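TRONDIREX
A word list of what people call their candy, snacks and small treats

README for the Skitusholm release
Last edited Apr 2, 2018
Maintained by Lutfa Begum

What you have downloaded

Hello, and thank you for taking an interest in our word list! Trondirex is a collection of the everyday names people use for sweets and snacks, gathered in and near Skitusholm and typed up into plain tables that you can open in any spreadsheet program. It has the words themselves, what the person meant by each one, who they learned it from (if they could remember), and quite often a little story, which is my favorite part and probably the reason the whole thing grew so much bigger than I meant it to.

I started it after a long argument with my aunt about whether a gumdrop is a kind of gummy. She said it plainly wasn't and that anyone raised properly would know it. I wrote down her reasons on the back of an envelope, then I asked my neighbors, and then the people at the library, and the envelope turned into a notebook, and the notebook is what you are reading about now. The envelope is still tucked inside the cover.

If you only want the words, open words.csv and skip the rest of this file. If you plan to count or compare anything, please do read the part called "Known problems" before you start, as there are some odd corners in the tables that look like mistakes and some mistakes that look perfectly fine.

What is in the folder

words.csv
The main table. Each row is one word from one person. If two people gave the same word, there are two rows, and this is on purpose.

speakers.csv
A short table about the people who gave us words. There are no names in it, only a speaker code, a broad age group and the place where they did most of their growing up.

stories.txt
Longer remarks that wouldn't fit in a table cell without making a mess. Each one begins with its speaker code and the word it goes with. Some of them wander off into weddings, bus trips and other people's kitchens, and I left the wandering in.

leftovers.txt
Words I couldn't place. Some I couldn't read from my own handwriting, I'm sorry to say. If you recognize one, please write to me.

The columns in words.csv

There are seven columns, and they always come in the same order:

word: the word as the speaker said or wrote it, in lowercase unless they felt strongly about a capital letter
meaning: what they told us it means, in their own phrasing as much as possible
group: the broad kind of treat, explained further down
speaker: the speaker code, matching speakers.csv
learned_from: a parent, a grandparent, a friend, school, a store, or blank
still_used: yes, no, or sometimes
note: anything else

A blank cell means that we didn't ask or didn't get an answer. It never means "no." I had a long back-and-forth with myself over whether to fill blanks with a dash, and in the end I left them empty, so please be kind to them when you sort.

How the words were gathered

Most of the words came out of plain conversation. I would sit down with one person, or sometimes with a whole family talking over each other, and ask what they would call a certain treat if they were sending a child to the store for it. That wording matters more than you might think. Ask people "what is this called?" and they go stiff and give you the name on the package. Ask what they would shout through the kitchen door and you get the real word, often with a bit of laughing.

Having treats on the table helped a great deal too. People talk differently with a bowl in reach, and they start sorting without being asked, pushing the sour ones to one side and telling you which ones their brother always took. I learned to keep my pencil ready from the moment the lids came off and to save my list of questions for later.

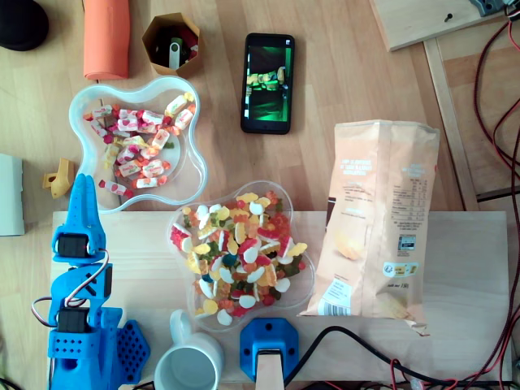

The six groups

Every word is filed under one of six groups. They are rough, and I changed my mind about them many times, but they make the table a good deal easier to read.

chewy: gummies, jellies, caramels, taffy, licorice, and anything else that sticks to your teeth
hard: boiled sweets, lollipops, mints, rock candy
chocolate: bars, buttons, coins, filled chocolates, and hollow holiday figures
baked: cookies, crackers, wafers, and small cakes eaten out of hand
salty: chips, pretzels, nuts, popcorn with salt
other: marshmallows, dried fruit, popcorn with sugar, and the things that started fights

A word gets the group its own speaker would give it, even when the next speaker would disagree. So you will find "nougat" under chewy in some rows and under hard in others, and in one proud row it is under baked. Please don't tidy these up! The disagreement is a large part of what I wanted to keep.

The shape words

The chewy group is far and away the liveliest, and it is also where I would point anyone who is new to the list. People hardly ever have a single name for a gummy. They name it by its shape, or its color, or by what it does to your tongue, and a good many of the names get passed around in families until they no longer make sense to anyone outside the house. Fried eggs turn up as "eggies," "sunnies" and "breakfasts." Bottles are "pops" to most speakers, though people from the Brisley side of the river tend to say "corks," even when the candy has no cork to speak of. Fruit shapes are called "the healthy ones" by more grown adults than I would have guessed.

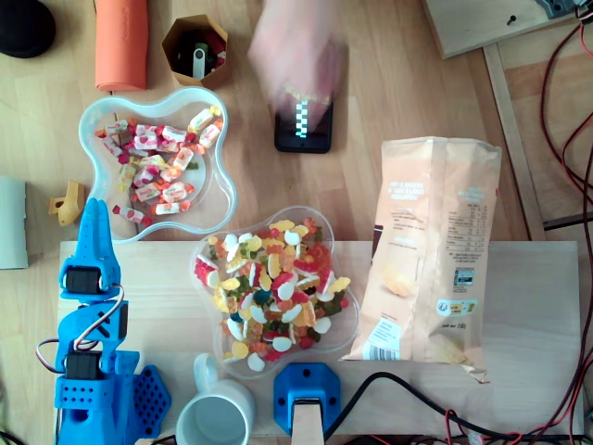
Assorted gummy candies in a clear flower-shaped bowl, with fried eggs, bottles and fruit shapes in the mix.

Color words have their own tag in the note column, spelled "color" and nothing else, so you can filter for it. A speaker who says "a red" means any red candy at all, with no promise about the flavor. Several speakers told me that red is a flavor and seemed surprised I would raise it.

Spelling and the Chowdhury sheet

Many of these words have never been written down by the people who use them, so the spelling was a problem from the very first week. For the earliest rows I spelled by ear and hoped for the best. Later we began using what we call the Chowdhury sheet, a single page of spelling habits that we keep taped to the inside of the notebook. It covers things like when to double a letter, how to write a word that ends in a sort of hum, and whether "chewie" and "chewy" should be kept apart. (They should. One is a thing and the other is what the thing is like.)

Rows spelled before the sheet have "old spelling" in the note column. I have gone back over a fair number of them, but if you search for a word and come up empty, please try it again with a different vowel.

Known problems

Please read these through, even if you are in a hurry.

1. The list leans heavily toward people who like to talk. Quiet people are in there, but they gave fewer words each, and their words were often the best ones.

2. Children under 5 are not included. They gave us wonderful words and then different wonderful words a moment later, and I couldn't find a fair way to write it down.

3. The baked group is thin. "Cookie" is a settled word for most of our speakers, and they didn't have much to add to it.

4. The learned_from column depends on memory. Two sisters told me with full confidence that each had learned "smackers" from the other.

5. Words in other languages are spelled the way the speaker wanted. I haven't corrected them, and I'm not the right person to try.

Privacy

Everyone in the list agreed to have their words shared. Speaker codes were handed out in no special order, and I keep the paper that matches codes to names at home, away from the files. If a story mentions a person by name, the name has been changed, except for pets. If you gave us words and would like them taken out again, just let me know and I will do it without asking why.

What you may do with it

Use it for whatever you like: a school project, a quiz night, a dialect map, a poem. Please mention Trondirex somewhere, and please don't use the stories to sell candy. If you make a copy with changes, give it a different name so that people don't write to me about words I have never heard of.

Sending us more words

New words are very welcome, and old words from new people are every bit as welcome. The easiest way is to copy an empty row from the bottom of words.csv, fill in what you can, and send it to me with a line or two about where you grew up. Longer stories can go in the body of the message, as long as you like. I read them all with my tea, and I do write back, though it can take me a while in April when the garden gets going.

I am especially short on words for the broken bits at the bottom of a chip bag. My aunt says "gravel," and I would love to hear from anyone else who does.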